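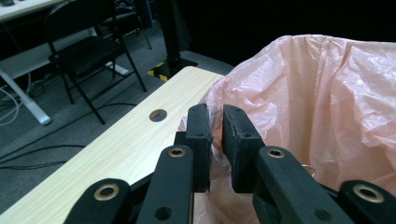
Trash can, liner keeps sliding down inside

Okay so I have one of those skinny step cans in my kitchen and every single liner I buy ends up at the bottom under the coffee grounds. I switched to a bigger size and now it bunches up and the lid won't shut. I've got a box of 200 to get through, so please don't just tell me to buy different ones! What do you all do?

142 views
2 comments

Chiharu Sakai
Tie a knot! Put the bag in, fold the top over the rim all the way around, then grab the extra at the back and twist it into a little knot until the whole thing is snug. I've done it this way since my first apartment and it holds even when my kids dump half a watermelon in there. If yours still slips, air is probably trapped under the bag (you'll see it puff up when you drop it in). My husband drilled 2 small holes low on the side of our can and the bag goes right down flat now. Do it while the can is empty and wash it after, you'd be amazed what's living down there.

Share

Haruto Fukuda
big rubber band around the rim. done

7 people found this helpful

nurkimness
I tried the rubber band and it snapped after 3 weeks, but I think mine was old. The knot works better for me, only I can never get it undone again so I end up cutting it off with the kitchen scissors. Binder clips are okay too if your lid has room for them. Mine doesn't, and I bent the hinge finding that out.

Share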